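### Cell 2: new placement tape, thumb joints and a change to the morning check

The two-handed cell at Stotora went back into daily use in November after a short stop for maintenance. Dinesh Palaniappan and Amancay Jara did the work. These notes are for anyone who runs a shift on it, and for the Brudirura site, which will be setting up the same pair of hands on the same type of table.

The stop was planned for the left thumb. It had been closing a little late compared with the right one, and containers were turning slightly in the grip before the lift. Dinesh first suspected the controller settings, which had been copied over from the old cell, but the settings were fine. The tendon had stretched. He replaced it, then replaced the one in the right thumb as well so both have the same wear on them. The old tendons had passed 3000 cycles. We will change them at that count from now on, and the log sheet has a new line for it.

Re-zeroing the hands took longer than the repair. Each finger has to be opened fully, held, and saved from the base joint outward. If you save the fingertip first, the controller accepts the value and then drifts over the next hour. Amancay lost most of an afternoon to this. The order is now written inside the cabinet door.

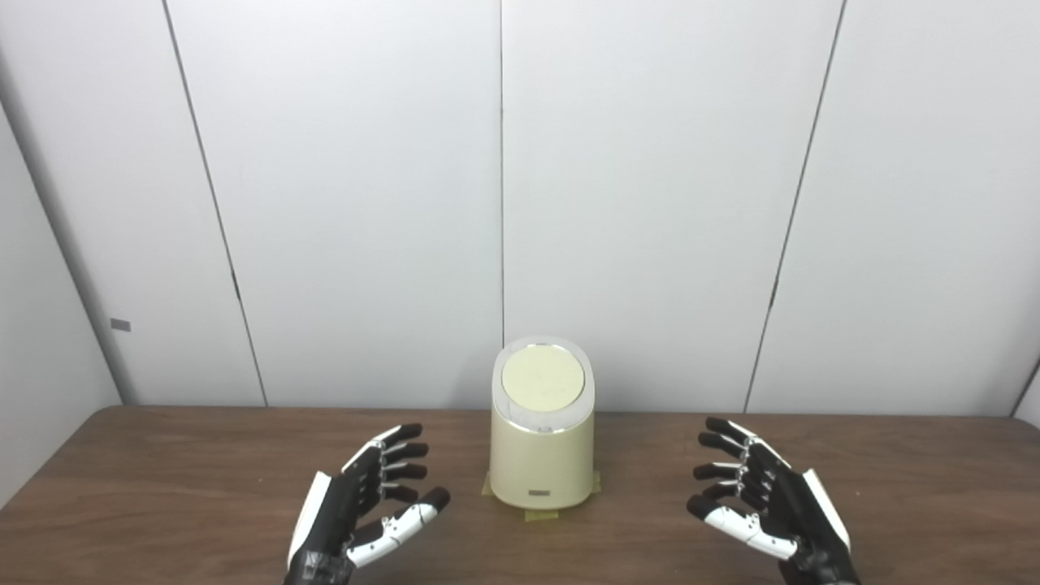

Placement marks were the other job. The old marks were drawn in pen and had worn down to the point where two operators could set the same part in two different spots. Amancay replaced them with yellow-green masking tape, which shows up well against the brown table and comes off without leaving much behind. The strips stick out on the left, the right and the front of the container's base, so you can check its position from your side of the table without leaning in between the hands. Please leave the ends showing when you renew the tape. If a strip is trimmed flush with the base, the mark can't be read once the part is down.

With the tape in place, Amancay taught the approach again. Both hands now come in low and stop short of the container with the palms facing it, then wait for the ready signal before closing. The wait used to be 50 milliseconds and was too short for the left hand to settle. It is now a full second. This adds time to every cycle, and Ute Reinholz has agreed to it until the end of the Villalobos order. After that we will try shortening it in steps.

Changes to the morning check:

- Wipe the table before power-on. Use a dry cloth near the tape.
- Press down any lifted tape ends. Replace the whole strip if it has moved.
- Open and close each hand five times with nothing between them, and watch the thumbs.
- Run one slow pickup with the test container at 45 percent speed.
- Write the cycle count on the log sheet.

If a thumb lags during the open-and-close test, stop there and call Dinesh. Don't correct it with the offset screen. That was done twice over the summer and it hid the stretched tendon for weeks.

Spare tendons are in drawer 47, next to the Nernik grease. There are enough for one more full change, and Dehua Gu has a new batch on order. Heiðrún Brynjólfsdóttir will be at Brudirura for the setup there and is taking a printed copy of the zeroing order with her. Send her any corrections before she leaves.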